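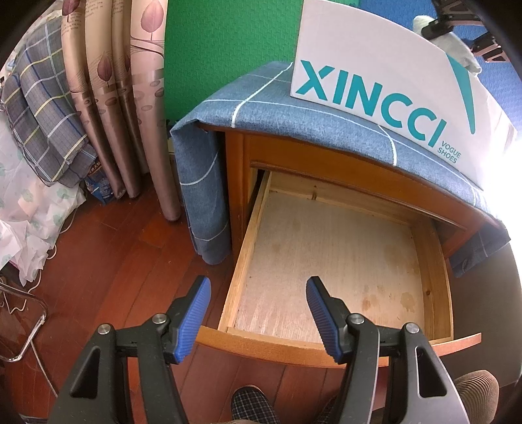 Lanying Dong asked me last week whether you really have to empty a drawer before you clean it, or if you can just push everything to one side and wipe around it. Good question, and my answer is empty it, every time! So that's where we start Week 2.

Table drawers are my favorite to practice on (small, shallow, and they collect everything). Pull yours all the way open and look at the bottom panel. Mine is bare wood with a couple of brownish stains toward the front, and I'm leaving those alone until we get to sanding in Week 3. For now: dry brush into the corners, then a barely damp cloth, going with the grain. Leave it open overnight.

Bring your own cloth Thursday, please. I only have 2 spares.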